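August
By Leidy Chávez

Section 3. Setting up the utensil trays

The Hustine tray set can be used on a counter or tabletop, or inside a drawer up to 51 cm deep. Wash the trays by hand in warm soapy water before first use and let them dry fully.

1. Wipe the surface where the tray will sit. Crumbs under the base will make it rock.

2. Peel the protective film off both sides of the tray. Start at a corner and pull slowly.

3. Set the tray down with one short side toward you. Press on each corner. If one lifts, turn the tray end for end and try again.

4. Lay wooden spoons in the tray lengthwise, bowl at the far end and handle toward you. Do not lay them across the walls.
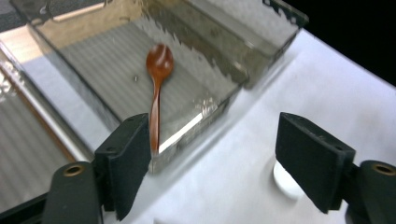
5. Put metal utensils in a separate tray. Knives and forks scratch clear plastic, and the marks do not polish out.

6. If you are using the trays in a drawer, close it slowly the first time. If a handle catches, move that piece to the long tray (part 337, sold separately).

Note: Wooden spoons must be dry before they go in. The tray has no drain holes, and water left under a spoon will stain the wood.

Note: Oil wooden pieces once a month with a food-safe mineral oil. Wipe off the extra and leave them out overnight before putting them back.

CAUTION: Do not put the trays in the dishwasher or pour boiling water (100 °C) into them. The walls will warp.

CAUTION: Keep the trays away from burners and oven vents.

For cracked or missing trays, see Section 7, Replacement Parts.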